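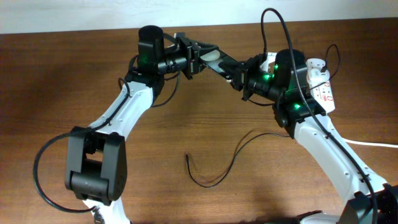 How to set up your first online league in Cluteline

So you've finished the solo career in Cluteline and you want real people to race against - brilliant, because this is where the game gets properly good! Setting up a private league takes 20 minutes if you have your details ready, and you only have to do it once per season.

Before you start

You'll need the June update or later, a free Mulside account, and at least four drivers willing to turn up. Link the account from the main menu under Profile > Services. If the link button is greyed out, quit right out of the game and load it again (mine needed this twice).

1. Create the league

Go to Online > Leagues > New. Pick a name, then set it to Private. You can change the name later but not the privacy setting, so check that one before you press Confirm.

2. Choose your tracks

Start with Slaoui. It's wide, it's fast and there's loads of room for beginners to make mistakes at the first corner. Save Musov for the last round - the tunnel section is a nightmare in a full pack and a fantastic way to settle a title!

3. Set the rules

My favourite settings for a new group:

Race length: 20 laps
Damage: Reduced
Collisions: On
Ghosting for lapped cars: On
Assists: Driver's choice

Please don't turn collisions off. I know it's tempting after a messy first race, but learning to leave each other space is half the fun.

4. Invite your drivers

Cluteline gives every league a join code. Ours was 2847, so they're short enough to read out over voice chat. Codes run out at midnight, and you can make a new one from the Members tab.

5. Run a test race

Do a quick 4 lap race before round one and get everybody to check their sound and controls. If someone keeps dropping out, make the player with the steadiest connection the host, then restart the lobby.

Points are added up when the host leaves the results screen, so don't close the game early or you'll be typing them in by hand.

Contact | Copyright Cluteline Corner | Back to top

We use cookies to remember your settings. Accept | Manage cookies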